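Skonodside Kids > Around the House > Clothes

Why Do We Fold Clothes?

By Adelmo Monti

Clean clothes have to go somewhere. You could stuff them all in a drawer and push it shut, and many people do. The trouble comes the next day, when you want one shirt and have to pull out everything else to find it.

Folding fixes two problems. The first is space. A shirt lying in a heap has air trapped between its layers. When you fold it flat, most of that air gets squeezed out, and the shirt takes up less room. The second problem is creases.

What is a crease?

Cotton cloth is made from plant fibers. Each fiber is built from long chains of tiny parts called molecules. The chains hold on to each other with weak links. When cloth is damp, warm or pressed hard, some of those links let go. The chains slide a little and then link up again in a new place. If the cloth was scrunched up at the time, it stays scrunched. You see a wrinkle.

A folded shirt still gets lines in it, but only a few, and they are straight. A shirt left in a ball gets wrinkles going every way.

Where to fold

You need a flat place that is bigger than the thing you are folding. A small table works for socks and T-shirts. For pants and sheets, a bed is better. It is wide, it is soft, and there is room at one side for the finished piles.

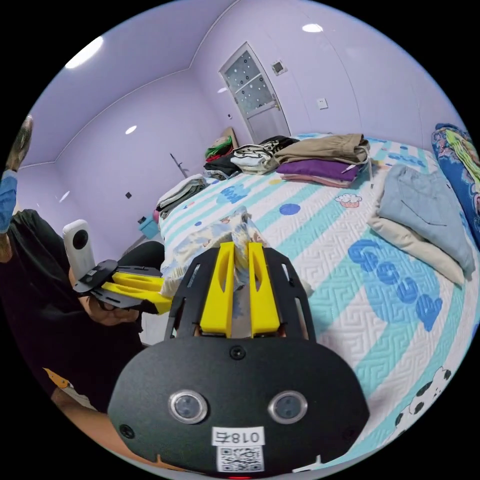
Folded clothes in piles along the far side of a big bed. The tallest pile has khaki pants on top, then purple, then pink.

A pile works best with heavy things at the bottom and light things at the top, but any order will do if the pile is short. Tall piles lean. On a bed they lean sooner, as the mattress dips under the weight. If yours starts to tip, make two piles.

How to fold a T-shirt

Lay the shirt face down and smooth it with your hands.
Fold one side in to the middle, sleeve and all.
Fold the other side in the same way.
Bring the bottom edge up to the collar.
Turn it over.

Try it with 10 shirts on Saturday. The last one should go faster than the first.

Words to know

Crease: a line left in cloth after it has been folded or pressed.
Fiber: a very thin thread. Many fibers twisted together make yarn.
Molecule: a tiny group of atoms joined together.

Next page: How Does an Iron Work?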